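Pivadance: hand-held grippers and soft stuff
Project report, Siddiqui group, shared workshop

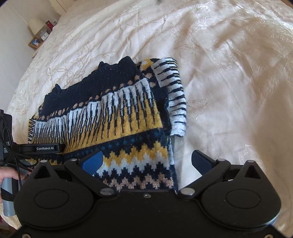

Fig. 1. Left finger of the near gripper on the zigzag band, patterned sweater on the bed cover. Second unit at left.

Goal
Pick up clothes with a two finger gripper held in the hand, log the grasps, use the log later to drive the arm we are building at the Drateck workshop. Rigid parts were done last term. Cloth was the open question.

Setup
Two grippers, one per hand. Rubbery pads on the fingers. Bedroom first, workshop after, same garments both places. Pick, lift, hold for a slow breath, put down. No folding yet - ran out of time.

We logged 106 grasps in September, before the pads were swapped. Counted as good if the garment stayed up for the full hold.

What worked
Knits. Thick yarn bunches up between the fingers and stays there. Coming in at a slant was better than straight down, straight down mostly pushes the cloth flat.
Colorwork knits easy to find again in the video, so labeling went quick. Plain ones took twice as long.

What didnt
Satin. Slides out unless you catch a fold. On a smooth stretch the fingers close and theres nothing in them.
Also grabbing two layers when you want one. Happens a lot with sleeves lying over the body. We marked these as "double" in the log but did not score them, should have decided that before starting.
Cables. Drag over the bedding and move the garment. Tape helped a bit.

Problems with the build
First set of printed fingers cracked at the pivot after about 300 closes. Reprinted thicker with the Erero filament, no cracks so far. Pivot screws work loose, so now we tighten before every session. Lost 14 grasps to a full memory card, those are not in the total.

Next
Score the doubles. Try softer pads on the satin. Get the arm mount drilled, the plate is cut but the holes are 2 mm off and have to be redone.
Log sheet and print files are in the Pivadance folder, ask for acess if it wont open.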